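4. Play food and the question of where things belong

4.1. Why we looked at toy kitchens

Most studies of how households sort their belongings start with adults, and for good reason. Adults have cupboards, and they can tell you why the colander lives under the sink. But anyone who has spent an afternoon on the floor with a small child and a bag of pretend groceries knows that sorting starts long before there are real cupboards to sort into. A child who is handed a heap of toy vegetables will, sooner or later, put some of them in something. What gets put in what, and what gets left out on the side, was the part of our Kumden study that we enjoyed the most, and it is the part we would like to dwell on here at a little more length than the tables in Section 3 allowed.

The toy kitchen is a lovely thing to study for another reason. It brings together objects that a real kitchen keeps firmly apart. There is the food itself, there are the vessels that food is cooked in, there are the containers that food is carried or stored in, and there are the appliances, which in a toy set are often no bigger than the basket beside them. Scale goes out the window. A pretend lemon may be as large as a pretend pot, and an appliance that would take up half a counter at home can be picked up and tucked under an arm. We found ourselves wondering whether this odd flattening of sizes changes how people group the pieces, and the short answer is that it does, though in a way we hadn't expected.

4.2. How the family sessions were run

The sessions took place in homes in Semov and Edwards, the two towns already described in Section 2. Families used their own toys wherever they could, and where a household had no play kitchen we lent one of the sets put together for the Drorkik pilot. We asked for one thing only, which was that the pieces be "put away nicely" when play was over, in whatever way the family usually did it. We gave no hints about what nicely might mean. If a parent asked, we said that their own idea of it was exactly what we were after, and this was usually met with a laugh and then a very careful look at the toy shelf.

Parents were welcome to help, and most of them did. We had worried at first that a helpful parent would drown out the child's own ideas, but in practice the two tended to settle things between them. A parent would hold up a piece and ask where it went. The child would point. Sometimes the parent would gently disagree, and then we got the most useful material of all, since each of them had to say out loud what the basket was for.

4.3. The basket, the bowl and the leftovers

Three kinds of arrangement came up again and again. The first we have called the big basket. Everything that counts as food goes into one large container, with no sorting by color or kind, and the container is as full as it will get. Fruit lies on top of vegetables, and pieces whose identity has long been forgotten are tossed in with the rest. Families who worked this way were often a bit apologetic about it, which we thought was a shame, as it is a perfectly sensible system. All the food is in one place, and a child who wants something can tip it out or dig for it.

The second arrangement is what we have called the side bowl. It looks very much like the first, except that a handful of pieces has been set apart in a smaller container nearby. We were curious about what earned a piece its place in the side bowl. Sometimes it was size, with the small pieces kept together so that they would not sink to the bottom of the large basket. Sometimes it was a meal in progress - "that's the soup," we were told more than once, with great seriousness. And sometimes it was simply that the big basket had run out of room, and the last few pieces had to go somewhere. A side bowl made for overflow and a side bowl made for soup can look exactly alike once everyone has gone off to have a snack, and we would warn other researchers against reading too much into the finished layout on its own.

The third arrangement concerns the things that are not food. Pots and appliances were rarely put inside anything. They stood around the outside of the food, near it but not with it, much as a stove and a kettle stand around a kitchen table. Figure 4 gives a layout in which the side bowl and the standing pieces occur together.

4.4. Things that stand outside

We had expected that the pots would be used as containers when it was time to tidy up, because a pot is, after all, a container, and quite a roomy one for a small set of carrots. Some families did this happily. Many more did not, and when a younger child began filling the pot with food, an older brother or sister was likely to step in and take it out again. The pot was for cooking. Food that was in the pot was being cooked, and you can't put dinner away while it is still on the stove. We heard this reasoning in both towns and in nearly the same words, and we have come to think of it as one of the firmest rules in the whole play kitchen.
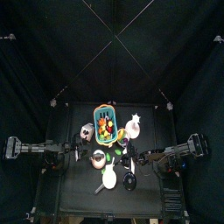 Figure 4. Toy food gathered in a long teal basket with an orange rim and in a small oval container beside it; the pot and the boxy gray appliance stand outside the basket.

The appliances followed a rule of their own. They were treated almost as furniture, and a child who was asked to put the kitchen away would often do the food first and then look at the appliances as if they had only just arrived. Several were left where they stood, and a parent would move them later. When we asked about this, the usual answer was that they were already away. We rather liked this answer. A real oven does not get put in a cupboard at the end of the day, and it seems that the toy one has inherited the privilege, even when it is light enough to be knocked over by a passing sleeve.

There were also pieces that belonged to no group at all, or at least to none that we could name. Every toy kitchen seems to gather a few of these over the years, from other sets or other games. Families were remarkably patient with them. They were placed close to the food but seldom in it, and if we asked what they were, we might get two different answers from two members of the same household, each given with complete confidence. In our coding we kept a separate category for these guests, and we would encourage others to do the same before forcing them in with the vegetables.

4.5. Color, shape and what a child will defend

One last point before we turn to the adult kitchens in Section 5. Play food is brightly colored, and it would be natural to suppose that color does most of the work when children sort it. In the sessions we ran, it did surprisingly little. A basket holding yellow, red, orange and green pieces together bothered hardly any of the children, even those who could name every color with pride. What they would defend was the line between things you eat and things you cook with. We take this as a sign that the sorting is guided by stories about the kitchen and only lightly by how the pieces look, though we realize that a child who has just been given a set of color-sorting trays might well have behaved differently.

We also noticed that the shape of the main container mattered more than its size. A long basket invited people to lay pieces down along it and kept its contents within sight, while a deep round tub swallowed everything and turned the next day's play into a search. Parents who had switched from one to the other spoke of it warmly and at length. We did not set out to compare containers, and we can't say how far this would hold outside the homes we visited, but it came up often enough that we have added a question about container shape to the interview guide for the next round of visits in December.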